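Molliler workshop build: the sorting arm

Print this page | E-mail this page

Reading time: 3 minutes

Teresa Czarnecka has been building a small sorting arm at the Molliler shared workshop since April. It is meant to pick parts off a table and drop them in a bin, so that offcuts and spare blocks stop piling up at the end of the bench. Most of the work so far has been done in simulation, with the arm, the pedestal and the bin modelled before any of the real pieces are bolted down. The notes on this page follow the build as it stands now and will be added to as it goes on.

The real arm is a second-hand Pristari. It came without a controller, so Teresa is using a Civard board and writing the motion code herself. The joints were stripped, cleaned and greased first. Two of the cables had to be remade.

The table layout was settled in the simulator. The arm stands on its grey pedestal, with the bin to the right and the orange test piece on a green mat in front. The gripper is open and pointing down.
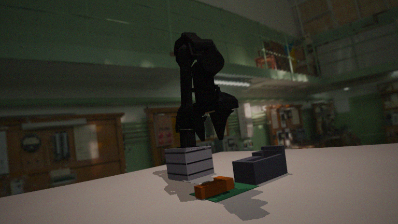
Why work in simulation before using the real arm?
It saves parts. A wrong number in the code can drive the gripper into the table, and on screen that costs nothing except a restart. It also means the code can be worked on at home in the evening, when the workshop is shut.

The first full set of test runs came to 1703 picks. In 47 of them the piece was dropped before it got to the bin. Nearly all of those were down to the approach height, which was set too low and tipped the piece over as the fingers closed. The height has been raised and the closing speed cut to 60 per cent.

A longer set of 3017 picks was run overnight with the new settings. The drops were fewer, but the arm was slow on the return move and sometimes took the long way round at the shoulder. Teresa has put a limit on that joint and will run the set again.

The real pedestal is being made from steel box section. Adamczyk, the metal shop two doors down, is cutting the base plate. It will need four holes for the bench bolts and one larger one for the cables.

Still to do: fit the emergency stop, finish the cable guide, and write the part of the code that checks whether the gripper has hold of anything. Members who want to see the arm can ask at the front desk for bench times.

This site uses cookies to remember your settings. Accept | Find out more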